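Section 5: Setting Up the PC Disassembly Task

Read this section before your first session at the Drandona bench. Members who joined after January should read it twice and then have Živko Kolev sign their card.

5.1 Before you power the arm

1. Lay the tower on its side with the open side up. The Ganemberg rules allow any desktop case, and the club allows whichever one is on the shelf.
2. Fit the fixture plate to the left of the tower. Finger tight first, then the hex key.
3. Load profile 464 on the Cuvurness controller. Profile 463 is for the egg-sorting task and has strong opinions about grip force.
4. Set arm speed to 20 percent. You are not in a hurry, whatever your teammate says.

CAUTION: Anyone adjusting the table extrusions must call out "hands" and get an answer from the operator first. A nod is not an answer. 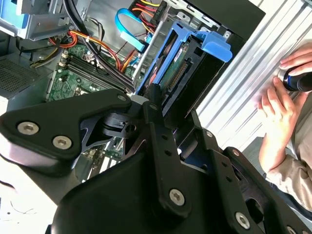 Fig. 11. Gripper at the open case, blue drive carrier in the middle. Hands on the extrusion at right.

5.2 Teaching the drive pick

1. Jog the gripper over the drive carrier, keeping clear of the SATA cable. It loops, and it loves a bracket.
2. Close until the fingers touch the carrier, then back off one step.
3. Save the point as DRIVE_UP. Last year's team called theirs "point2_final_NEW", and Fatos Mladenović is still looking for it.
4. Repeat for DRIVE_PARK, with the carrier upright.

NOTE: If the carrier sticks, stop and check the latch by hand. The Georgiev Cup deducts 5 points per bent rail, and the judges own a ruler. 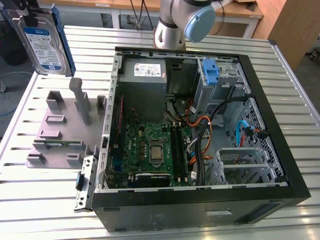 Fig. 12. Bench layout: fixture plate left, tower right, drive upright in its blue bracket.

5.3 Resetting between runs

1. Send the arm home and wait for the controller to say so.
2. Refit the carrier by hand.
3. Check that every loose cable is inside the case.
4. Write the run in the log, including the bad ones. Especially the bad ones.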